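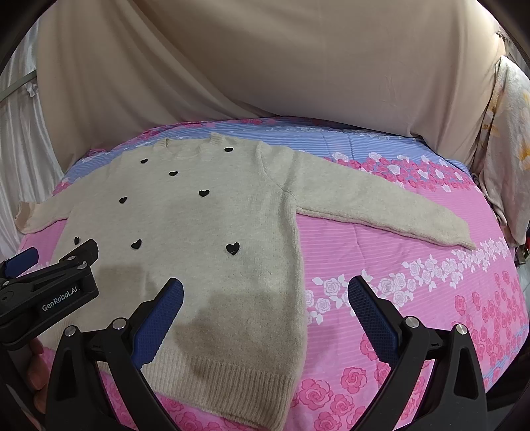 My sister says a sweater like this should never be folded in thirds with the hearts inside, and now I don't know anymore what is right. We sell second-hand knitwear at Rustbridge market on Saturday and I prepare the pieces at home on the bed.

Folding a knitted sweater with shiny hearts on the front
Asked in Laundry and Clothes – 504 views

The sweater is cream-beige, fuzzy, with a ribbed neck and small black glossy hearts over the front. There is also a darker patch low on the front, above the hem. It looks like damp but I am not certain it is only water. My questions:
Should I wait with folding until the patch is gone?
How to fold so the hearts do not press into the knit or stick to each other?
The label is cut out, so I can't tell you the fiber. I have a shelf and some flat boxes from Flultthorpe, no drawers.

3 answers

Šimek
Please wait with the fold. A knit which is put away damp will smell after some days, and this smell is hard to remove. Lay it on a dry towel, not directly on the sheet, because a colored sheet can give its color to pale yarn. Put a second towel inside the body, between front and back, and change both after a few hours. Do not use the hair dryer close to the hearts. I don't know how yours are attached, but if there is glue, it becomes soft.

When it is dry, look at the patch in daylight. If you still see an edge, it is a stain or a water ring, and you should wash the whole sweater in cool water instead of rubbing one place. Try the soap first on the inside of the hem.

For folding I do this:
Place it face down and make the sleeves straight.
Put one sheet of white tissue over the back.
Bring each side to the middle, with the sleeve going down along the side.
Fold the hem up to the neck, one time only.
Turn it over. The hearts are now outside and nothing shiny touches another shiny thing. If you stack, put tissue on top also.

I had one with patent dots that I folded face to face for a summer – the dots glued together and two came off with the yarn.

knit_and_mend
just roll it

Unregistered
I agree with the first answer about the tissue. For the box, four sweaters is enough in one Flultthorpe flat box, more than this and the lowest one gets marks. I would not hang it, the shoulders will grow. Numora tissue comes in a pack of 500 sheets and it is too much for one person, but for a market stall it is fine.

Comment from the asker: Thank you. The towel is inside now. I will check the patch tomorrow morning by the window and then decide about washing.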